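Frandsen 3-Drawer Metal Cabinet, gray
Review by Heidrun Lanz

I bought this cabinet in December for the corner between my kitchen and the small room where I keep supplies. Before it I had a cabinet from Pernetti, which was cheaper, and the rails became crooked after more than 5 months of daily use. So this time I paid 3,299 crowns and I was a little nervous about it.

Delivery came on a Monday and the cabinet was already put together, only the handles had to be screwed on. They are simple black bars and sit in the middle of each drawer. My fingers fit behind them well, also with kitchen gloves on.

The drawers run quietly, and the bottom one comes out far enough that I can see what lies at the back. This was important for me, I don't like to kneel on the floor and search.
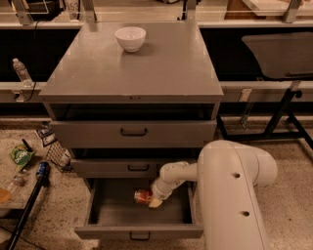 What I like less is the inside. The floor of the drawer is flat metal without any mat, so round things like cans will roll when you close it fast, and it makes a loud noise. I ordered a rubber mat from Urngate and cut it to size for the upper drawer, it cost 26 crowns and it helps. I think a mat should be included at this price.

The top is wide and good for putting down a bowl or a tray while you look for something. But it gets scuffs easily and it shows the light strongly, so you notice every mark - for a workshop this is fine, for a nice kitchen maybe not.

I give 4 stars. I would buy it again, but in white if they had it.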